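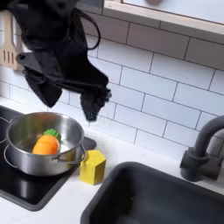
Our project looked at how a play kitchen should be laid out so that young children can put things away without help. We compared the kitchen at the Hostau playroom with the one at Skivness over two weeks in July. Food and cookware were the hardest to keep apart, and a toy carrot left in the steel pot on the cooktop is typical of what we recorded at tidying time. Of 70 items returned by the children, 8 ended up inside another item. Utensils did better. The slotted spatula has its own place hanging at the wall, and it went back there on most days.

The microwave cubby and the sink were tested next. We asked the children to leave the sink clear, with hooks under the hood for the spatula and the wooden spoon.
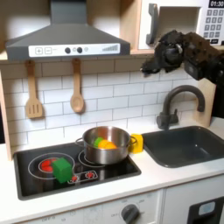
Troncoso, commenting on our draft, felt that two hooks were too few and that a small basket for vegetables would do more than any label. We had no time to try the basket.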